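Lernitow project, progress report to the Patstead fund
2025-11-28

Hello again! You asked for something shorter and less stiff than the last report, so I'm writing this one more or less the way I'd tell it to you over the phone. The spreadsheet with the spending goes to your office separately, as before.

The big news is that we have 1909 usable demonstrations. The plan we agreed on said 500 per task family, with three families by the end of this period, so we're past the total. The spread is lopsided, though. Stacking and sorting went fast, and then we hit the soft stuff (tissues, paper towels, thin cloth) and slowed to a crawl. Soft things never lie the same way twice, and a person showing the robot how to handle them has to think a lot harder about where to pinch.

We also made the switch I was nervous about in the spring. Back then we drove the arm by remote control for everything, and you may remember me complaining about the delay. Now most of the showing is done by hand, with a pair of hand-held grippers that carry marker cubes, so the tracking software can work out where each one is and how it's turned. You just stand at the table and do the job. New people get the hang of it in an afternoon, where the remote rig took them most of a week, and my shoulders are very happy about it.
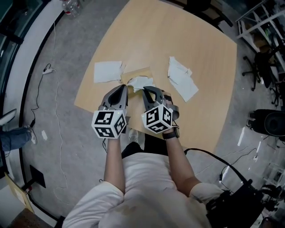
Paper has been the main job this month. We wrote up four short tasks for it: pick up a crumpled tissue, pass a tissue from one gripper to the other, lay a paper towel flat, and fold a paper towel once. The first two are in good shape. The fold is the one giving us grief, mostly at the moment of letting go, when the top layer likes to come along with the jaw. We tried a slower release and it helped some, but then the demonstrators started doing everything slowly, which we didn't want either! The instructions now say to work at normal speed and slow down for the release only.

We threw out 232 recordings. Most of those were tracking losses, where a forearm or the other gripper got between a marker and the camera for too long. I'd been keeping the borderline ones and patching the gaps, and I've stopped doing that. When we trained on the patched ones, the arm picked up an odd little hop halfway through the lift, and it went away once they were gone. I should have dropped them sooner.

On the training side, we ran the tissue pickup on the Hjaltested arm for 100 trials and it got 71 of them. The misses were nearly all tissues that had been squashed almost flat. We've started recording more of those, and I'd like to have a new number for you in the next report.

Prorkex sent the replacement jaws late, and that cost us nine working days. They fit fine. I've asked for a spare set up front this time, and it's in the budget under parts, so please don't be surprised by the line.

Two things I need from you. First, can we move the money left over from the remote rig repairs into demonstrator hours? We aren't using the rig enough to justify fixing the second controller. Second, I'd like to push cloth folding into the next period and finish paper properly first. The total stays the same and the end date doesn't move.

Up next is the towel fold, then a batch with different lighting, and after that a first go at having the arm do two of the paper tasks back to back. If you'd like to come by and try the grippers yourself, let me know a few days ahead and I'll set aside a table.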